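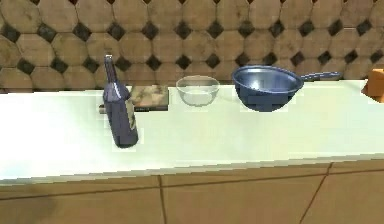
Figure 1. Kitchen counter with tiled backsplash (computer rendering).

4. What the diaries told me about thank-yous between roommates

4.1 Who wrote in, and what I asked them

I came to this study with a hunch I was quite fond of, so let me put it on the table first. I thought that roommates who thank each other a lot would get along better, full stop. More thanks, happier home. I had even written most of the introduction around it (some of that draft survives in Section 1, if you wonder why it sounds so sure of itself).

Rastora, the survey firm, mailed invitations to 2000 addresses in and near Vandham that were listed as shared rentals. In the end 756 people signed up and filled in at least one evening diary, one person per household. They did it on their phones through Prurkel, a diary app that pings you at 8 p.m. and asks the same short set of questions for seven evenings in a row. That gave me 3042 usable entries, and I have read every one of the open-text answers, some of them several times over because they were so much fun.

Each evening people told me whether they had done something for a roommate that day, whether a roommate had done something for them, whether anyone had said thanks, and how warm or annoyed they felt toward the person they live with. The warmth question is a slider and not a fancy one. I also asked, once, at sign-up, how long they had lived together and whether they had been friends before moving in.

4.2 The hunch, tested

So was I right? Partly! On evenings when people had been thanked, they did slide the warmth marker higher than on their own other evenings. I compared each person with themselves here, so this isn't simply cheerful people being cheerful. The difference was small but it kept showing up however I cut the data – old friends, strangers who met through an ad, people in their first month together, people who had been splitting rent for years.

What I had wrong was the idea that you could keep piling it on. Being thanked for the usual stuff, the trash or the dishes, went along with only a tiny bump. Being thanked for something the writer thought had gone unnoticed went along with a much bigger one. One person wrote that her roommate had mentioned the hallway light bulb, changed days before, and she was "weirdly happy all evening." Another wrote two full screens about a thank-you note for moving a car in the snow. I coded these as "noticed" thanks and the rest as "routine" thanks, and I'll admit the line between them gets blurry. A second reader coded a portion of the entries without seeing my labels, and where we disagreed it was nearly always over whether a chore counted as expected.

4.3 Thanks that rubbed people the wrong way

There was also a group of entries I hadn't planned for at all. Quite a few people had been thanked and felt worse! I went back through these slowly. Most involved chores the writer felt they were doing more than their share of, and the thanks seemed to land as a sign that things would stay that way. "He thanks me like I'm staff" is the line I keep quoting to colleagues. Adding perceived fairness to the model made sense of this. Among people who rated the split as fair, thanks and warmth went together nicely. Among people who rated it as unfair, the link pretty much vanished for routine thanks, though it held up for the noticed kind.

I find this part the most interesting, and it's also the part I trust least. Fairness was asked only once, at sign-up, and people's sense of who does what can swing a lot over a week. I would love to see it asked every evening. It would make the diary longer, and Prurkel users already skip evenings when the questions drag.

4.4 Things to keep in mind

I only heard one side of each household. If a roommate said thanks and the diary writer missed it, my data says no thanks were given, and there is no way for me to check. Warmth and thanks were also reported in the same sitting, so a good mood at 8 p.m. may have helped people remember the nicer bits of the day. And Vandham is a college town with a lot of short leases. People who know they'll be moving out in July may put up with things (or blow up over things) that longer-term roommates wouldn't.

The Poojary sample, which I turn to in Section 5, takes care of the first problem because both roommates kept diaries. It's a smaller group and skews older, with several pairs of retired friends who share a house. Their entries are longer, too, and they complain a good deal more about the thermostat.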